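July 25, 2018

**Mixed bin, Prasturcombe bench**

Continued from the June entry. Same gray bin, same light wood table. Purpose today: settle the contents list for the mixed set and decide what to do about the bin liner.

Rim was creeping toward the table edge over a session. Clamped to the cardboard panel on the left side. Pushed on all four sides by hand, roughly 2 mm of play at the near edge. Acceptable. The Ladefoged clamps have weaker jaws and slipped on the sloped rim, so they went back in the drawer.

**Contents, current list**

- Tape dispenser, black. Stands upright by itself if set down on its base. Tips if bumped from the narrow side. Keep it toward the left.
- Round lid, green plastic, ribbed edge. Lies flat and has very little height above the floor. Expect it to be the last thing out in most runs.
- Sippy cup, pink with purple lid. Start it on its side. Upright it is too easy and falls over anyway.
- Scrub sponge, yellow and green. Light, deforms, holds position when it rests on something.
- Faucet-like fixture, silver metal, curved spout. Heaviest item in the set by a wide margin. Spout toward the left.

Blue foam block goes in the far left corner, at an angle, wedged. It is padding and does not count as a set item.

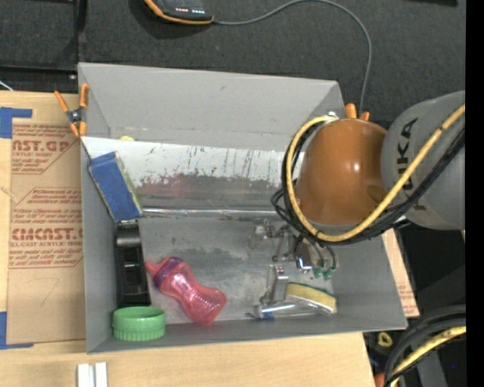

**Liner condition**

Floor is scratched and has dark stains. Far wall has vertical streaks and reddish-brown discoloration. Tried Flikilico degreaser on one patch of the floor, 7 minutes, then a nylon pad. Smudges lifted, stains did not. Did not try anything on the wall.

Options:

1. Leave as is. Costs nothing. Reflections off the far wall remain a nuisance.
2. Sand the floor with 80 grit and finish finer. Will remove the scratches and add new ones.
3. Matte sheet insert. Ninonness quoted $42 for one cut to size, floor and far wall together.

Going with 1 until the current block of runs is finished, then 3. Changing the surface halfway through would make the earlier runs useless for comparison.

**To do**

- Weigh all set items and write the weights on the list. Kitchen scale is fine except for the fixture.
- Measure the wall slope before ordering the insert. The drawing in the folder is for the older bin.
- Find a second sponge of the same type. Scouring side sheds.
- Check clamp at start of each session and note any movement here.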